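Levstead tenants get "kitchen reset" advice, and a bill for it

Wed 13 June

32 shares | 23 comments

Tenants in Levstead's smaller apartments are being offered a $220 kitchen tidying visit by Javero, a home services firm that says most people can't keep a counter clear on their own. The pitch is that a visit covers the countertop, the cabinets and the fridge, and leaves the tenant with a routine to follow.

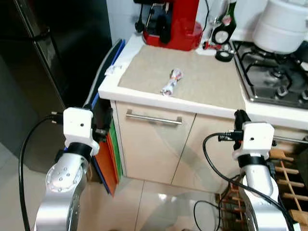
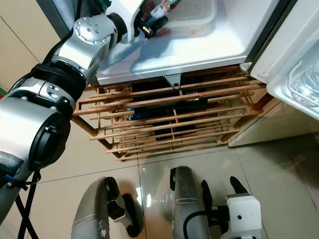 A kitchen counter with a red espresso machine at the back, first, and the open lower compartment of a white refrigerator, second.

Whether any of that is worth $220 is another question. The advice sheet that goes with the visit tells tenants to throw out crumpled packaging, put a mat where the coffee gets made, and keep leftovers in clear containers so they can see what's left. Most people picked that up from a parent, for free.

Javero says 536 households have signed up since December. It would not say how many booked a second visit, or how many kitchens looked any better a month later. The firm's flyer promises "100 percent less clutter," a figure it did not explain when asked.

The Nisley building on the east side turned down a group rate this spring. The Tian apartments took it, and tenants there will see the charge on their next statement unless they opt out in writing. The opt-out form is two pages long and has to be handed in at the leasing office.

Javero says it plans to add closets to the service next. It has not set a price.

Share this story | 23 comments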